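Vemia opens its home-chores recordings to outside teams

For release in September

Hi from Vemia! We're a small company that teaches machines to do housework, and I get to write our announcements in between recording shifts. Our first big collection, Nillness, is now open to outside research teams. It holds 3651 recorded chores, all done by people with a gripper in each hand, and each one was watched from start to finish by one of us before it went in.

If you've followed us for a while, you'll remember we started with 10 chores and a very short list of rooms. We're up to 54 chores now, and the newer ones are a lot messier (in a good way). Wiping, sorting, opening, closing, putting things back where they belong – all the stuff you do at home without giving it a thought.

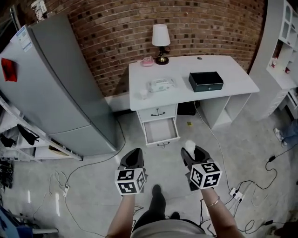 Nillness is built around whole chores, with all the small steps left in. A learning system that only sees the last two seconds of a job doesn't pick up much about getting there, so we keep the reaching and the fumbling too. Take our desk chores: a lower drawer pulled open while the one over it stays shut, a lamp and a packet of wipes or tissues up on the top, something white and fluffy held in the right gripper. The patterned cubes on both grippers are there for tracking, so each recording comes with the path of each hand. I've done plenty of these myself and my drawer skills have never been better!

Our partner Carvalho checks the labels and sends back anything that reads wrong to them. They're picky and we love them for it. We argued for a whole afternoon over whether "tidy" and "put away" are the same chore (we kept both).

Teams can ask for access in 2 ways, through the form on our site or through Prurkurach, our sharing tool, where you can look through samples before you sign up for anything. School and university groups get in free. Companies pay a yearly fee, and small ones should write to us first, we're pretty flexible.

Next up is kitchens, and we're already recording. Press questions and requests to visit go to the Vemia press desk through the contact page.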